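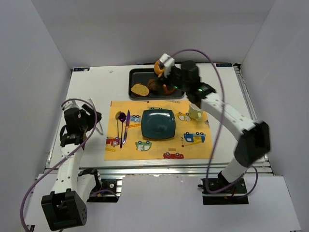 The trouble with school lunches begins at 7.40 in the morning, when the bread is out and there is still no filling. In the Quách household in Bendura, the answer for most of last year was Vegemite, five days out of five.

"I used to plan dinners a week ahead and give lunch no thought at all," says Uyên Quách, who has two children at the local primary school. "Then I'd find the sandwich at the bottom of the bag in the afternoon, squashed flat."

Most Australian children take lunch from home. The canteen is there for a treat or an emergency, and in smaller towns it may open only two days a week. That leaves parents packing a meal that has to sit in a bag through a warm morning, be eaten in the 12 minutes before the bell goes for play, and survive the opinion of whoever is sitting alongside.

Eglė Lukoševičius has spent a good part of her working life on the third problem. A dietitian in private practice, she visits schools around the district and asks parents to keep a lunch diary for a fortnight. She is less interested in what goes into the box than in what comes home again.

"Parents write down a lovely list," she says. "Then I ask them to write down the leftovers, and the two lists are nearly the same."

Her advice is to pack less. A six-year-old doesn't need a full sandwich, two pieces of fruit, yoghurt, crackers and a muesli bar, and faced with all of it will usually eat the muesli bar. She suggests half a sandwich, one vegetable cut small enough to finish in a few bites, and something the child has chosen. If that is a biscuit, she doesn't mind.

Cost comes into it as well. Quách worked out that she was spending $12 a week on individually wrapped snacks. She now buys a 1,000 gram tub of yoghurt and spoons it into small containers on the weekend. She freezes bread by the loaf and makes the sandwiches while it is still hard, which keeps the butter from tearing it and means lunch has thawed by the time it is wanted.

Some things haven't worked. Cold pasta came home untouched. So did boiled eggs, after a remark about the smell from another child. Rice paper rolls were a success for one term and then, without explanation, weren't.

Lukoševičius says this is normal and not worth a fight. She tells parents to drop the rejected food for a month or so and bring it back at dinner first, where there is more time and less of an audience.

The Quách children now pack their own lunches on alternate days - the rule is one thing from the fridge, one from the fruit bowl and one from the pantry. Their mother checks the bags for an ice brick and otherwise keeps out of it. Vegemite still turns up most weeks.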